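Progress report for the guesthouse training project, Cletmont
Prepared by Yolanda Ospina for Maritza Quintero, Cárdenas Fund

Dear Maritza,

I send you the report for the period that finished in September. I follow the same order as the last time, so you can compare. The short version is that the training is going well, the bookings are a little under the plan, and the laundry contract is still open.

The first group finished the course in housekeeping and front desk. All of them did the practice weeks in the guesthouse, and 3 already have paid work in the town. The second group started with a smaller number than we wanted, because the bus from Brutura does not run in the early morning anymore. We moved the start to 9:30 and the attendance is better now.

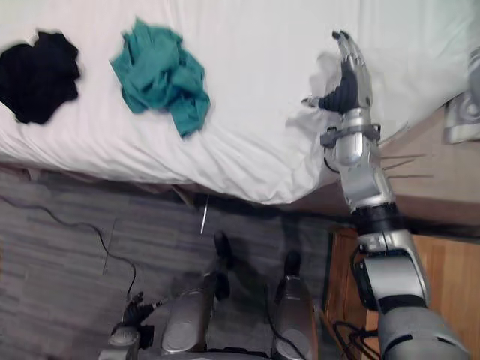 ### Rooms and linen

With the second payment we bought 50 sets of white sheets. We chose plain cotton without pattern, as you advised, and we keep a simple book where each set is marked when it goes out and comes back. The old sheets were cut for cleaning cloths. The two rooms on the upper floor still need new curtains. I have one offer and I wait for another one before I decide.

The laundry in Codia raised its price per kilo in the summer. I asked them for a fixed price until the end of the year and they agreed by phone — I do not have this in writing yet. If they do not confirm, we would like to wash a part of the linen in the house. For this we need to move 200 dollars from the line "transport" to the line "equipment." Please tell me if this is possible without a new form.
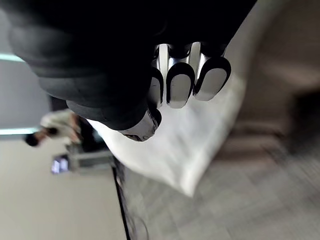

### Bookings and income

Weekends are full or almost full. From Sunday evening until Thursday the house is quiet, and this is the main reason why the income is below the plan. We spoke with the road company that works near Cletmont and they are interested in taking rooms for their workers during the week. The price would be lower than for normal guests, but the stays are long and there is less cleaning.

We also changed the text on our web page. The old text promised a dinner, and we stopped the dinner in spring, so several guests were disappointed. Breakfast stays the same.
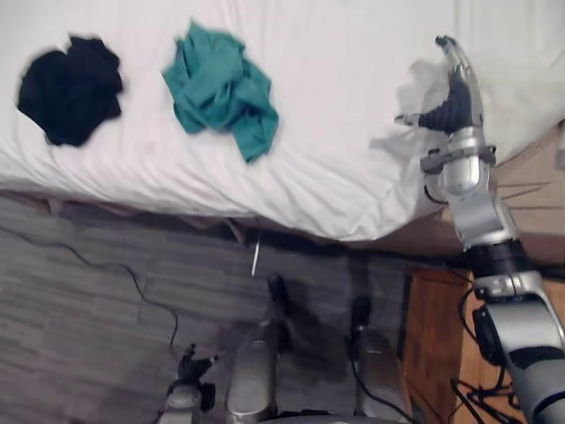 The road company asks for an invoice once a month, with payment after it. This is difficult for us in the first month, as we must pay the bakery and the laundry each week. I proposed that they pay half at arrival. Their office has not answered, and I will call again.

### Open points

- The fire inspection was done. We must replace one door on the ground floor, and the owner of the building will pay for it.
- The teacher for the English class leaves after this group. I have spoken with 2 candidates.
- The receipts for the second payment are in the blue folder. Roughly 5 are missing, all small ones from the hardware store, and the store will print copies.

In the next period I want to close the contract with the laundry and begin the third group. I would also like to visit your office with the account book, if you have time for this.

With kind regards,
Yolanda Ospina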